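Serklow 桌面机械臂套件

阅读时间:14 分钟

首页 机器人 教育套件 桌面机械臂 词条讨论 历史版本

Serklow 是 Stemska 推出的桌面级机械臂套件,散件发售,买家自行组装。定位介于玩具和实验室设备之间。主要用户:中学社团、高职实训室、个人爱好者。中文资料不多,本词条根据说明书、用户论坛和试用记录整理,部分内容待补。

概述

套件为串联式关节臂,末端带夹爪,白色塑料支架,舵机驱动。控制板放在底座外面,不在臂里。标准版售价 1,660 元,不含电源;教学版多一块备用控制板和一本纸质教材,价格另询。夹爪、支架、线束都可单买,舵机也可以,就是单买不划算。

名称来源不详。论坛上有人说是地名,厂商没有回应过。早期包装上写的是“Serklow Arm”,后来去掉了 Arm,经销商页面至今两种写法混用,搜索时最好都试一下。

历史

Stemska 原本做舵机测试台,给航模店供货。测试台卖得一般,但配套的支架有人拿去拼机械臂,于是有了第一版 Serklow。第一版的夹爪是单侧活动的,夹圆的东西容易打滑,只卖了一个批次。第二版改成对称开合,底座加宽。现行的是第三版,主要改动在线束和固件,外形和第二版差别很小,支架基本通用,底座不通用。

2019年3月31日,第三版固件公开下载,同时停止对第一版的技术支持。第一版用户意见比较大,后来厂商放出了旧固件的源码,事情算是过去了。同年 8 月教学版上架。

经销方面,Langlois 负责成套供货和学校订单,个人买家多走 Stemska 自营店。两边的包装一样,保修政策不一样,见下文。

组成

开箱内容按袋编号。A 袋是底座和肩部支架,B 袋是上臂,C 袋是腕部和夹爪,D 袋全是螺丝。D 袋问题最多:三种长度混装,肉眼不好分,长的拧进腕部会顶到舵机外壳。建议先拿尺子分好再动手。

舵机为总线式,串接供电和通信。每个舵机出厂时 ID 相同,必须先逐个写 ID 再装,顺序反了就得拆。说明书把这一步放在第 32 页,在组装步骤后面,不少人装完才看到。这一点被吐嘈多年,第三版说明书仍然没改,只在封底加了一行小字。

控制板通过 USB 与电脑连接,板上有复位键和指示灯。指示灯常亮为正常,闪烁为总线上有 ID 冲突或掉线,具体是哪个舵机要到软件里看。

线材方面,原装舵机线偏长。好处是关节转到头也不会扯,坏处是会在外面拱起来,动作大了容易挂到别的东西。用户普遍自己加扎带或螺旋管。扎的时候留余量,腕部尤其要留。

组装

熟手一个下午,新手一个周末。需要自备十字螺丝刀和小号内六角,盒子里送的那把内六角偏软,拧两次就圆了。

顺序一般是从下往上:底座、肩、上臂、腕、夹爪。每装一节先手动转一圈,确认没有卡滞再装下一节。舵盘要在中位时压入,偏一个齿后面校准会很麻烦。偏了也能用软件补偿,但行程会少一截。

底座固定方式有两种:桌夹或打孔。桌夹只适合厚度正常的桌板,玻璃桌不行。不固定直接放着也能动,慢速没问题,速度一上来整个底座会跟着挪。

软件

配套软件名为 Fulteo,Windows 和 Linux 均可安装,Mac 版停留在测试阶段。功能包括写 ID、校准、单关节调试、示教、回放。界面中文翻译不全,有的菜单还是英文,“Torque”一处译成“扭力”,一处译成“力距”(原文如此)。

示教有两种做法。一种是松开力矩,用手掰着臂走一遍,软件记录各关节角度,再回放。另一种是用滑块逐个关节调,存成关键点,由软件插值。前者快,轨迹自然但带抖;后者慢,动作干净。论坛上的做法多是混着来:先手掰,再删掉多余的点,最后把夹取前后的两三个点手工修一下。
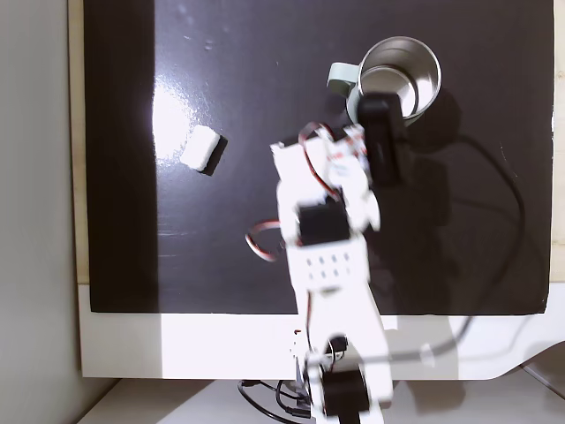
回放速度默认是录制时的速度,可以调快。不建议一开始就调快。夹爪在高速下到位时会有回弹,末端晃一下才停,晃的这一下如果正好碰到目标物,东西就偏了。先用原速跑通,再一档一档往上加。Fulteo 里有“到位等待”选项,单位毫秒,论坛上常用的值是 700,轻的东西可以再小。

脚本接口为 Python,文档只有英文。常用函数不多:读角度、写角度、开合夹爪、读取负载。负载值没有单位,只能拿来做相对比较,例如夹爪闭合过程中负载突然变大,就认为夹到了。这个办法对硬物管用,对海绵之类的软物不太管用,阈值得另外试。

典型用途

教学中最常见的是抓取与放置。任务桌面一般铺一块深色板,浅色物体放上去容易分辨,对后面接视觉的同学有好处。要注意的是亮面板会反光,灯一换位置,原来调好的阈值可能就废了。哑光的好一些,贴一层黑卡纸也行,便宜。

物体选择上,入门用海绵块,夹歪了也不会弹飞。其次是木块、药盒。杯子算中等难度,有把手的先考虑夹把手还是夹杯沿,两种的腕部角度完全不同。金属杯内壁反光强,视觉识别时边缘常常断掉,纯示教则无所谓。

其他用途:写字(需另配笔夹)、下棋、分拣、推按钮。有高职把它放在传送带旁边做分拣演示,效果可以,但连续运行时间不宜过长,舵机会发热。

评价

正面意见集中在价格、备件和社区。坏一个舵机换一个舵机,不用整臂返厂。支架的图纸公开,可以自己打印,有人改出了加长上臂和宽口夹爪。

负面意见主要有这么几条。一是刚性一般,臂伸直时末端下垂肉眼可见,加长版更明显。二是重复定位看运气,同一批次之间也有差别,校准后会好一些。三是说明书,前面说过了。四是噪音,晚上在宿舍用会被投诉。

与同价位的产品相比,Serklow 的软件算完整,硬件算中等。只想体验一下,买成品臂更省事。想学拆装、写 ID、排查总线问题,散件反而合适。用于正式实验数据采集的也有,一般会换掉桌夹,底座直接锁在板上,线束全部重走。

常见故障

某个关节不动:先查插头,线插反插松占大多数。插头没问题再查 ID。

上电后猛地弹一下:上次关机姿态和校准零位差得远。上电前用手把臂摆回收起的姿势。旧固件没有缓启动,第三版有,记得勾选。

夹爪合不拢:多半是舵盘装偏,重新压。也可能是 D 袋的长螺丝顶住了。

回放跑偏:检查底座有没有挪位。没挪就重新校准。还不行,看供电,多个关节同时动的时候电压不够,末端会先软下来。

软件找不到控制板:换一根 USB 线。随附的那根没问题,换成只能充电的线就会这样。

保修与服务

自营店购买,控制板和电源类附件保修一年,舵机按易损件处理,只管到货即坏。经 Langlois 采购的学校订单,舵机也在保修内,但需整批登记序列号,漏登的不认。代装服务两边都有,代装后的臂出厂前会校准一次,运输之后最好自己再校一遍。

寄修时只寄坏的部件,不要整臂寄。支架断裂不保,单买就行。

参见

总线舵机 / 示教再现 / 桌面机械臂 / 夹爪 / Fulteo 软件

待补内容:第二版底座尺寸;教学版教材目录;Mac 测试版的安装方法。有资料的请到讨论页留言,别直接改参数,上次改乱了还没全部恢复。

联系我们 | 版权声明 | 返回顶部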